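Bok-nam Woo started making rice crackers in Biltham with one oven and a list of 16 corner stores. Her company, Bresard, now supplies 206 grocery stores, and most of its growth has come from single-serve bags.

"People buy one on the way to work and another at three in the afternoon," Woo said. "The family-size bag sits."
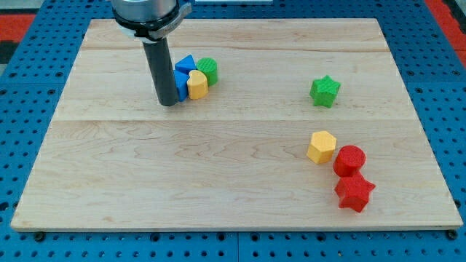 Retailers noticed too. One chain moved the crackers from the international aisle to the checkout in December, and orders rose to more than 1,000 cases a month.

Woo is careful about adding flavors. "We have four. Buyers ask for ten," she said. "I tell them to sell the seaweed first."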